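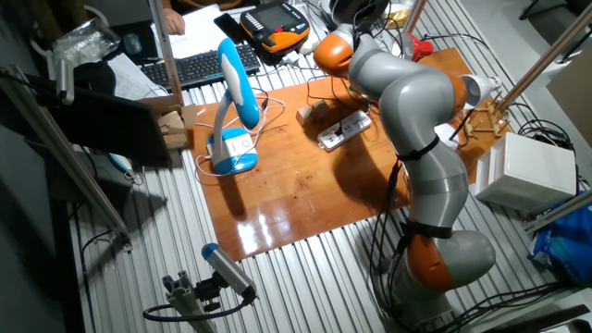
Stovora 색상 어휘 목록 v2

Stovora는 한국어 색이름을 표준화된 표기로 묶은 텍스트 데이터셋이다. 제품 설명문, 도색 사양서, 중고 거래 글에서 수집한 색 표현 155개를 기본색 19개 항목에 대응시켰다. 한 대상에 두 색이 함께 쓰인 경우에는 면적이 넓은 쪽을 주색, 나머지를 보조색으로 기록한다. 

파일 구성
colors.tsv: 표제어, 기본색, 명도 구분, 비고
pairs.tsv: 주색과 보조색 조합
excluded.txt: 제외한 표현과 제외 사유 코드

모든 파일은 UTF-8이며 구분자는 탭이다. 빈 값은 하이픈으로 표기한다. 표제어의 띄어쓰기는 원문과 무관하게 통일했고, '진회색'과 '짙은 회색'처럼 뜻이 같은 표현은 각각 별도 행으로 두되 기본색과 명도 값을 같게 하였다.

주석 절차
표현마다 주석자 2명이 독립적으로 기본색을 지정하였다. 불일치 항목 17개는 Erno 지침 4절에 따라 재검토하였다. 대부분 청록과 초록의 경계, 베이지와 연갈색의 경계에서 발생했다. '은색'은 회색에 합치지 않고 금속색으로 분류한다. 광택 여부는 기록하지 않는다.

알려진 한계
수집 원문이 공산품에 치우쳐 있어 직물과 화장품의 색이름은 적다. 방언형은 포함하지 않았다. RGB 값은 제공하지 않으므로 화면 색 재현 용도로는 적합하지 않다. 쪽빛 계열 표제어의 명도 값은 확정되지 않았으며 비고란에 '미정'으로 표시되어 있다.

변경 사항
v2: pairs.tsv 추가, 중복 표제어 정리
v1: Prillar 형식으로 최초 배포

최종 수정: 2025년 11월 27일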